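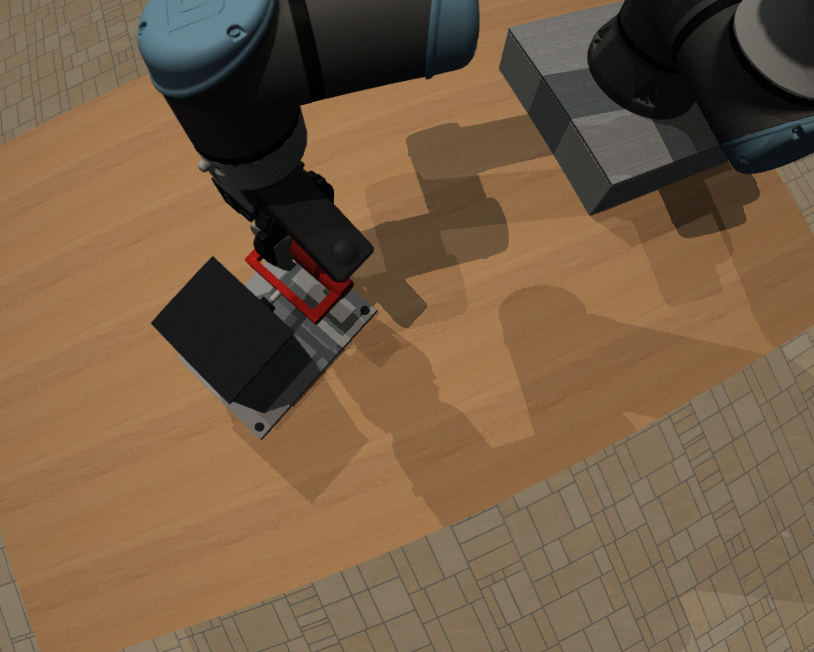 July, evening, back corner bench

Picked the sim up again where I left it in the spring, which is to say with a README that says "mostly works" and a folder called new_new. The arm on the real bench is still in pieces waiting on a cable, so all of this is in the simulator and should be read with the appropriate amount of salt.

Goal for the session: get the gripper down over the red part on the fixture plate, close, lift, do it again from a slightly different start, and stop fiddling with the floor. I have spent more hours on that floor than on the controller. The tiles look very nice. The tiles do not contribute to the pick.

State of things at the start:
Arm, pedestal and plate all load. Gripper loads if you start it after the arm and explodes if you start it before. Vonivon (our scheduler, for anyone reading who joined after the naming contest) talks to the sim over the same socket it will use for the real arm. Miranda is the planner. Cernier is the old planner, kept around because Miranda still calls two of its functions and I am afraid to look.

First problem, 7:10 pm. The approach pose came in rotated. The arm went to the right spot over the plate and then turned its wrist as though it wanted to shake hands with the table. I blamed Miranda for half an hour. It was me. The plate is set down at an angle on the table now, and I had put that angle into the plate but also into the grasp, so the wrist was getting it twice. Took it out of the grasp. Note to whoever does the next fixture: angles go in the fixture file and NOWHERE ELSE.

Second problem. With the rotation fixed, the finger pads went straight through the top of the red part on the way down. No contact reported, no complaint, just fingers gliding through it like it was fog. The collision mesh for that part was still the placeholder from when it was a plain block, and somebody (the git log is not kind to me here) had left it a good bit smaller than the visible one. Swapped in a proper mesh made of four pieces: three bars and the round section on the far side. I tried one mesh for the whole thing first, but the sim wraps it in a hull and fills in the middle, so the finger can't go inside the opening, and going inside the opening is the whole plan.

Now it touches. It touched so well on the first run that the part left the table at a speed I would describe as agricultural. Contact stiffness was set for something much heavier. Brought it down until the part stayed put, then brought it back up a little when the fingers started sinking in. I don't love tuning by looking at it, but the numbers from the Watham parts list don't include anything useful like how hard the stuff is.

Friction: left at default. Yes, I know.

Third problem, which I'm logging mainly so I can find it again. The black box next to the part. In the planner it's an obstacle, in the sim it's an obstacle, and they disagreed about how tall it was. Miranda thought it was taller, so every approach from that side got thrown out and the arm took a scenic route over the top. Safe, but silly to watch. Both now read the height from the same file. The scenic route is gone and I sort of miss it.

Runs

Once all that was in, I left it going while I ate a sandwich. 300 attempts with the start pose jittered a bit each time. 23 failures. Went through the failures after and they sort into piles more neatly than I expected:

Most are the finger landing on the bar when it should be going into the opening. These are all at the far end of the jitter, so either I tighten the start pose or I teach it to look before it leaps. There's no camera feedback in the loop yet, it just goes where the file says.

A smaller pile is the part twisting in the grip on the way up. That'll be friction. See above, where I said I know.

2 are the gripper not closing at all. No error, no timeout, the command goes out and the fingers just hang there. Same symptom as on the real one before we took it apart, which is either a clue or the sim being a very good likeness. Saved both logs in the usual place under gripper_sulks.

I would not quote the success rate to anyone. It's a number about a simulated part with made-up friction. What it does tell me is that the sequence holds together and that Vonivon doesn't lose its place if you let it run for a while, and in the spring it couldn't manage ten in a row without forgetting which step it was on.

Side note on shadows. I turned the light up hard and left it that way. It's ugly, but you can judge the height of the gripper from where its shadow falls, and I caught the shrunken mesh business partly from that. If anyone softens the lighting to make it prettier for the open evening, please put it back afterward.

Speed. A full cycle takes around 4 times as long in the sim as it should on the bench, on the old desktop with the loud fan. Turning the floor tiles down to a flat color helped a little. I turned them back on. Leave me alone.

Left to do:

Friction, properly. Drag one of the printed parts across the bench with the luggage scale and get a real value.

Find out why load order matters for the gripper. Currently handled by a sleep in the startup script, with a comment above it apologizing.

Chase the non-closing thing before the real gripper goes back together, so we don't have to take it apart a second time.

Pull the two functions out of Cernier and let it retire.

Cable: still on order as of tonight. When it turns up, please don't put it in the cable drawer. I will never see it again.

Shut down at 11:40 pm. Desktop left on, job running, fan audible from the parking lot.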